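Kadudby Sixth Form Robotics Club
Report to the Nestenen Fund, second instalment
Prepared by Fletcher Ashby, club lead

You asked for a short account of what the students have done with the money since the first payment, and whether I think the rest should follow. I will try to answer both, though I am less sure of the second than I was when I applied.

The club has 8 regular members, who meet after lessons until half past five. Of the 3953 pounds paid so far, most went on arms, cameras and the rail. A further 900 is set aside for repairs and I expect to spend it. Wrist parts wear faster than the Sketari catalogue led us to believe, and Alois Bühler, who teaches electronics and looks after the wiring, has asked for spare motors before anything else.

The students chose shelf stacking as their task for the Doherty Cup: bags of crisps, two arms, one small wooden shelf. I argued for boxes. A box keeps its shape and a bag does not, and I thought we would lose a term to it. I was overruled, and we did lose a good part of a term, but the students now know a great deal about why a soft packet is hard to hold.

The task at the bench and from the wrist cameras:

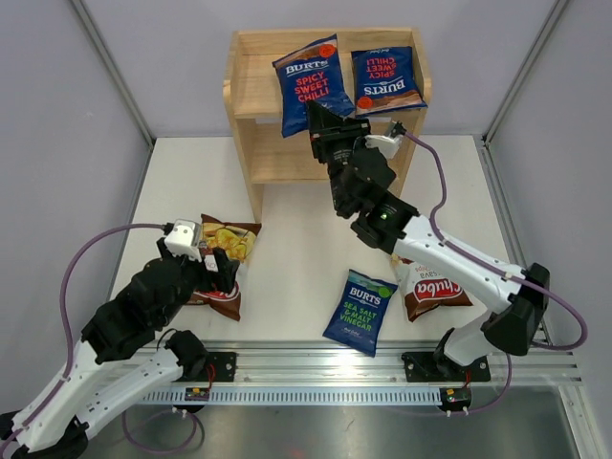
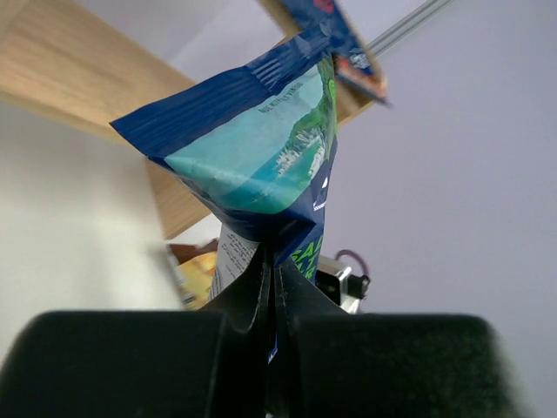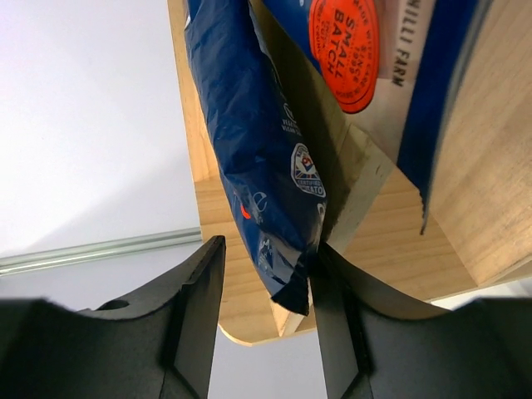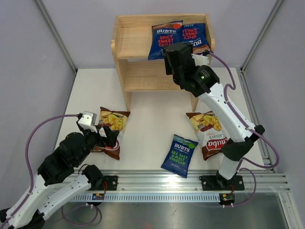

The plan in our bid said the arms would fill both levels of the shelf without help by May. I no longer believe that date. A student still drives the arms for every run we keep, and the program trained on those runs is a good deal worse than the student. It copes when a bag starts where it expects one. Move the bag a hand's width and it will often close on nothing, then carry that nothing to the shelf with great confidence.

There is also a question of what we count. The club's own log marks a run as good if the bag ends up on the shelf, whichever way up it lands. The Doherty rules want labels upright and facing out. I have asked for the old runs to be marked again under the stricter rule, and the score will drop when they are — please don't read that as the club going backwards.

On the better side, 4 of the members had never written a line of code before they joined, and they now look after the camera software between them. That was in the bid as well, and I would call it met.

My request is that the next payment goes ahead, with the target cut to the top level only and the entry to the cup left for us to decide nearer the time. If the fund would sooner wait for the marked-up log, Alois can send it as soon as it is finished.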